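We use cookies to remember your login and your font size. Accept / Manage

Laundry & Linen Floor Talk > Automation

Folding room getting arms, how did it go at your place?

kongs_corner
Hi all, long-time reader here and I finally have something to ask! I run the towel room at Coltmont, where we do cleaning cloths for hotels and gyms, 2000 pieces on a normal shift, and in June the owners signed up for two-armed sorting tables from Lovix. My crew is nervous and I said I'd ask people who have lived with it. Sorting yellow from blue is the job everybody starts on here, you see. It's where I met half my friends, standing across a table and talking all morning.

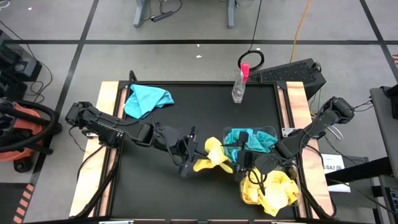 So my worry is less about the pay (they've promised that in writing, and Kenneth Haldane from our office read it out loud to us) and more about where the new people are going to begin. If you don't start on colors, where do you start?

elough
Eifion here, Salero plant. We've had ours long enough for the shine to wear off. The thing that changed most was the talking, and I'm sorry to say it, because you sound like you have a nice room. One person now minds 3 tables and walks between them. Bello Isah, who trained me years ago, calls it babysitting. He does go home with a better back, though, and he'll tell you that too if you buy him a coffee.

Get your folks in while the tables are being set up. Ours were let in late and felt like guests in their own shop for months.
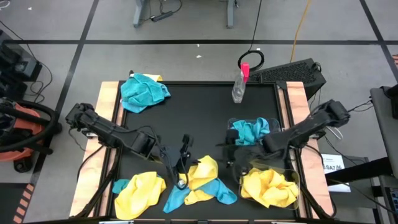
Yellow and blue towels on the sorting table, with clear bins at the right.

pacheco_a
I have to disagree with Eifion a bit, with love. Our room got louder and friendlier, if anything. Before, you had your head down and your quota on the wall. Now two of my people sit together over the rejects and chat the whole time. What did go was overtime, and for some families that was the car payment, so please ask about it early and get a straight answer.

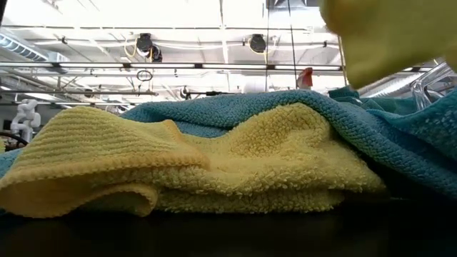

The other thing is feel. My senior sorters can tell a tired towel with their eyes shut, and we were about to lose that without even noticing. We made it a proper job with a proper title, and new hires spend their first weeks beside one of them. There's your starting place, kongs_corner!

elough
Fair enough, Abilio, but you had a manager who listened. Titles are cheap at my place. We got "cell attendant" and the same money.

calvo_nights
Night shift at Calvo. Both of you are right and it depends who draws up the rota. Days got the chatty version, nights got one person and a radio. I like the radio, I'll admit, but I wouldn't wish it on someone who's 19 and new in town.
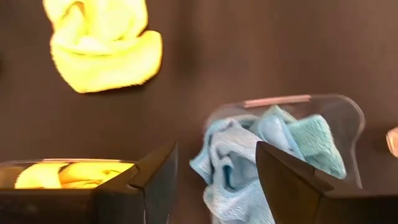

Ask who is allowed to stop the table, too. For us it was only the lead at first, and you'd stand there watching a mess get bigger while you went looking for him. Now anybody can, and people are a lot calmer about the whole thing.

kongs_corner
Thank you, all of you, this is so much more than I hoped for. I've written down overtime, the stop button, the night rota and Abilio's idea about feel, and I'm taking the list upstairs with two of my sorters along so it isn't only me talking. Eifion, I'll ask about the money that goes with the title before anyone prints a badge. Shuk-fan

Thread last updated in June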